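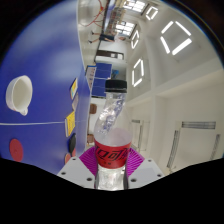 I rewrote our handling rules last month. The old ones ran to 28 pages and people read the first two. The new ones fit on both sides of one sheet, and I want to put down what stayed in and what went, mostly so I can look it up when someone asks me why.

Background first. We work with hand-held grippers, the kind you carry around and pick things up with, so that the recordings can later be used to train an arm. I have been doing this at Skusteo for 4 years, and before that I did fixture work at Alham, where every cell had a fence and a light curtain and the rules came in a binder. A hand-held tool has no fence. Most of what can go wrong is small: a spill, a pinched finger, a day of recordings you have to throw out.

Liquids took the longest to settle. A bottle with something in it behaves differently from an empty one, and if you only ever record empties the arm will be bad at full ones. So we record both. The rule is that the cap is on and hand tight before the gripper closes, and the person holding the gripper is the one who checks it. The old rule said "a member of the team" should check. In practice that meant everyone thought someone else had done it.

Next is grip height. Soft fingers wrap around a bottle well, but they let it swing if you take it too high or too low. We say to grip on the straight part of the body, then lift an inch and stop. If it tilts, put it down and start over. Don't fix the tilt with your free hand. A free hand in the recording spoils it, and it is also how I got my one pinch.

We keep a log of rejected recordings, with a reason for each. In March we had 515 recordings and threw out 27. Most of those were a free hand coming in. A few were the operator setting the object down somewhere other than where the task card said. None were spills, so I left the cap rule alone.

Table rules are short. Anything you will not touch during the task can stay on the table, as long as it can't roll and it isn't in the path of the lift. The old sheet wanted a bare table every time. I took that out. Real tables have cups and cards and odds and ends on them, and an arm that has only seen bare ones does poorly in a kitchen. Open cups have to be empty, though. Cables get taped down or moved.

Fingers get looked at before the first recording of the day and again after lunch. You are looking for splits in the ribs and for anything sticky. A sticky finger holds on after you let go, and then the bottle tips. We wipe them with a damp cloth and let them dry. Biltar sent us a cleaning spray to try, and it left a film, so we went back to the cloth.

The last thing I changed was who can stop a session. It used to be the lead. Now it is anyone in the room, and they don't have to give a reason until afterward - it goes in the log with everything else.

I borrowed the layout of the sheet from one that Adamczyk uses for their palletizing line. Big type, one rule to a line, date at the bottom. I still need to write the part on glass. For now the rule is that we don't pick up glass.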